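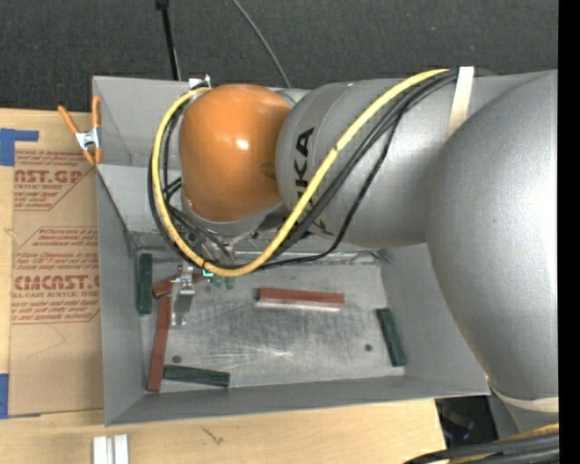 第3章 踏み台とチューブを使った自宅トレーニングの準備

この章では、Kesportステップ台(以下「台」)と付属のゴムチューブを組み立て、最初の運動を行うまでの手順を説明します。第2章の部品確認を済ませてから読み進めてください。運動の強度の決め方は第4章、毎週の記録の付け方は第5章にあります。

3.1 設置場所を決める

1. 水平で硬い床を選びます。畳や毛足の長いじゅうたんの上では台が沈み、脚の固定が甘くなります。やむを得ず使う場合は、別売の硬質マットを敷いてください。
2. 台の前後左右に、両腕を広げて回れるだけの空間をとります。
3. 天井の照明やエアコンの吹き出し口が真上にないことを確かめます。
4. 床の汚れと水気を拭き取ります。
5. 台に付属の滑り止めシートを敷き、端がめくれていないか手で押さえて確認します。

注意:階段の上、ベランダ、浴室の近くには設置しないでください。

3.2 台の高さを合わせる

台の高さは3段階で変えられます。初めて使う方、運動から長く離れていた方は、いちばん低い段から始めてください。

1. 台を裏返し、左右の脚のロックレバーを外側に開きます。
2. 脚を希望の段の溝に差し込みます。左右は必ず同じ段にします。
3. ロックレバーを内側に倒します。「カチッ」と音がするまで押し込んでください。
4. 台を元に戻し、四隅を順に手のひらで押します。がたつく場合は手順1からやり直します。
5. 片足を乗せて軽く体重をかけ、最後に両足で乗ります。

足を乗せたときに膝が股関節より高く上がるようなら、台が高すぎます。一段下げてください。

注意:人が乗ったままロックレバーに触れないでください。指をはさむおそれがあります。

3.3 チューブを取り付ける

チューブは張力の異なるものが同梱されています。色と張力の対応は巻末の表を見てください。

1. チューブ全体を指でなぞり、ひび、白い筋、べたつきがないか調べます。一か所でもあれば使用をやめます。
2. 金具を台の側面のリングに掛け、留め具が閉じたことを目で確認します。
3. 反対側も同じように掛けます。
4. 台の中央に立ち、グリップを腰の高さまでゆっくり引きます。左右の長さが違うときは、グリップのベルトで調節します。
5. もう一度、肩の高さまで引きます。金具から音がする場合はすぐに戻し、掛け直してください。

注意:チューブを元の長さの2倍を超えて伸ばさないでください。伸ばした状態で手を離すと、顔や目に当たってけがをすることがあります。

補足:旧型のFlelletti製チューブは金具の径が小さく、この台のリングには合いません。ひもなどで代用せず、付属品をお使いください。

3.4 初回の運動

初回は、休憩と体操を含めて全体で30分ほどを目安にします。下の順番で行い、途中で痛みが出たら中止してください。

1. 準備体操
その場で足踏みをし、肩、足首、股関節の順に回します。息が少しはずむまで続けます。

2. 昇り降り
右足から台に上がり、左足をそろえ、右足から降ります。足裏全体を台に乗せ、かかとをはみ出させません。慣れたら左足からも行います。テンポは、隣の人と会話ができる程度に抑えます。

3. 立ったままの引き上げ
両足を腰幅に開いて台に立ち、グリップを持ってひじを後ろに引きます。肩が耳に近づかないようにします。戻すときは引くときより時間をかけてください。

4. 浅いスクワット
台から降り、台を背にして立ちます。椅子に座るつもりで腰を下ろし、台には腰掛けずに立ち上がります。膝とつま先は同じ向きにします。

5. 整理体操
ふくらはぎ、もも裏、胸を伸ばします。反動はつけず、呼吸を止めないでください。

2から4の運動は、それぞれ5回を一組とします。一組ごとに休み、呼吸が落ち着いてから次へ進みます。初回は一組ずつで終わりにしてください。翌日に筋肉痛が残った場合は、痛みが引くまで準備体操と整理体操だけにします。

3.5 次の場合は使用しないでください

・発熱、めまい、胸の痛みがあるとき
・食後すぐ、または飲酒後
・医師から運動を止められているとき
・靴下だけ、またはスリッパを履いているとき(室内用の運動靴か裸足で使ってください)

高血圧、心臓の病気、膝や腰の持病がある方、妊娠中の方は、始める前にかかりつけの医師に相談してください。小さなお子様やペットが近くにいるときは、運動を始めないでください。

3.6 使用後の手入れと保管

1. チューブを台から外し、乾いた布で汗を拭き取ります。
2. 台の表面は、水で薄めた中性洗剤を含ませた布で拭き、そのあと水拭きします。アルコールやシンナーは使えません。
3. 滑り止めシートは月に一度水洗いし、陰干しします。
4. チューブは折らずに輪にして、直射日光の当たらない場所に置きます。暖房器具の近くは避けてください。

チューブは消耗品です。見た目に傷みがなくても、引き伸ばしが通算2000回に達したら交換してください。回数は第5章の記録表で管理できます。

3.7 困ったとき

台がきしむ
ロックレバーの根元に砂やほこりが入っていることがあります。脚を外し、乾いた歯ブラシで掃除してください。油は差さないでください。

グリップが回ってしまう
ベルトの通し方が逆になっています。Xueの刻印がある面を外側にして通し直します。

滑り止めシートが床に貼り付いた
端から少しずつはがします。ワックスをかけた床では、使うたびにシートを外してください。

上記で直らない場合は、台の裏面にある製造番号を控えて、Nanbergサービス窓口までご連絡ください。分解や改造をした製品は修理をお受けできません。

本章の改訂:2021年1月25日
運動内容の監修:Rūta Ķēniņš
本文:Ikhsan Ginting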